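Home | Ask | Topics | Heritage & Days Out | Log in

Do you need to book a tower climb at Skoma Abbey?

Asked by Muireann Carroll, November

We're taking my dad to Skoma Abbey on Tuesday and he'd like to go up the bell tower. The website says 189 steps but the leaflet we picked up in Plello says 192. I don't mind which is right, but I can't tell if we need to book or just turn up. Also, is there anywhere to sit on the way? He's 74 and fairly fit but his knees aren't great.
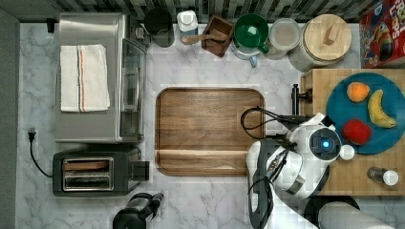 Ameck replied that weekday climbs are turn up and pay at the desk, and only the weekend ones need booking. There's a bench in the ringing chamber, 114 steps up, and you can stop there and come back down if you've had enough. The last climb leaves at 2:30 - get there a bit before, as they close the list when the group is full.

2 answers

Kumsa
It's 192 if you count the three at the door. No lift. Bags go in the lockers and you'll need a coin.

Guest
went years ago, nice view of the harbour. parking was terrible

Related questions
Is the cloister garden open in winter?
Where to park near Skoma Abbey
Can you take a pram into the crypt?
Organ recitals - do they still cap it at 200 seats?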